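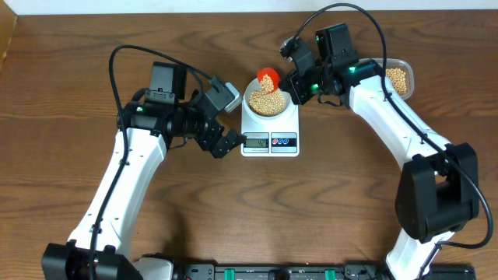 Scooping soybeans onto a kitchen scale, display at 42.

OK so a few of you asked what we're spending on the two-arm setup and whether I'd do it the same way again. Short thread, because I have the budget sheet open anyway and I'm procrastinating.

Background for new people: I run the small-batch packing side at Gusley. Dry goods, little bags, lots of weighing. We're trying to decide if a pair of arms can take over the portioning before the October rush, or if I should just buy another filler and stop daydreaming.

The quote from Uretti came in at $1,541 for the spares and mounting kit alone. That's before the arms! I'd penciled in 639 for that line, so you can imagine my face. Lesson one – ask for the spares list first, then the price of the shiny part.

What's on the spares list, since someone will ask: cables, grippers, gripper fingers, a couple of wrist motors. I tried to talk myself out of the wrist motors. Then I looked up the lead time, which is 33 working days, and put them right back in.

Do I need two arms? I keep going back and forth. One arm can scoop. The second one is for holding bags open later, and that's the job that eats our afternoons. If you only ever pour into a bowl, save your money and get one.
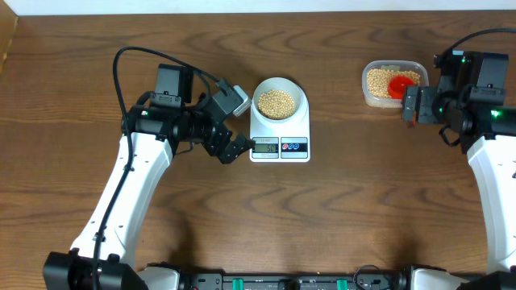 The scale is the line I'd fight for in any budget meeting. I started with a plain kitchen one because it was cheap and I already know how to press tare. It says 50 with the bowl on it and the scoop back in the tub, and I can read that from my chair, but the number has no way to get into my spreadsheet except through me typing it. So a bench scale with a data port goes on the list, and I'm not letting anybody trade it away for a nicer gripper.

Things I forgot the first time through: a table that doesn't wobble, a power strip on its own circuit, somebody's hours for setup. The hours were the big one. I put down 2 days and Thaweesak (the integrator we're talking to) very politely wrote back with more than a week.

Leasing – yes, I asked. Indthorpe will do it month to month but you pay for the flexibility, and they want the cables back in the same shape they went out in. Have you met cables??

Where I've landed for now: buy the mounting kit and the spares, lease the arms through the rush, buy the good scale outright. If it flops I still own a very good scale.

Still waiting on the revised quote. If anyone has paid for a service plan on arms this size, tell me what it covered, I can't make sense of the wording on mine.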